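Features | Packaging | Glass | Materials | Archive

October
By Pin-yu Chiang

The small glass jar has changed very little in a century of food packaging. Its closure has changed a great deal, and most of the failures that reach a consumer start there.

A jar is sealed at one place only: the flat top edge of the glass, known in the trade as the land. A soft compound inside the lid presses against it. The threads on the neck do no sealing. They convert the turning of the lid into downward force, and they hold that force during storage.
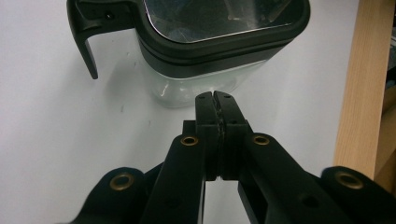
Small containers leave little surface to hold.

Wen-hsiung Tsao has tested closures at Arnel for 8 years. His laboratory measures removal torque, the twisting force needed to start a lid moving. Torque falls after capping as the compound relaxes, and most of the loss occurs early. A lid that reads correctly on the line can therefore be too loose on the shelf.

In a recent trial, Arnel stored 1,000 capped jars at room temperature and checked them at intervals. Of these, 39 fell below the lower torque limit. Tsao traced most of the low readings to one capping head with a worn clutch. The glass was within tolerance.
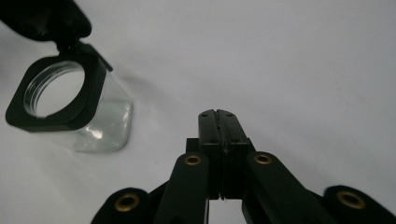
The threads of a clear glass jar, seen through its open mouth.

Glass finish is still a common source of trouble. If the land is uneven, the compound must fill the gap, and a thin compound cannot. Bosell, which makes molds for small jars, inspects the neck ring separately from the body mold and replaces it more often. Fung-ping Cheung, who manages that work, says wear shows first at the start of the thread.

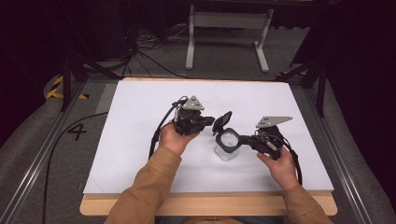
Body shape matters to the user more than to the seal. A round jar slips in a wet hand at a lower torque than a square one. Square bodies give the fingers a flat face, but the glass tends to run thin at the corners, and the mold must be adjusted to correct this. The added weight is small for one jar and significant for a full pallet.

Cheung's group is now comparing two thread pitches on the same neck. The steeper pitch opens in less than a half turn and loses torque faster in storage. Results are due after the second storage period.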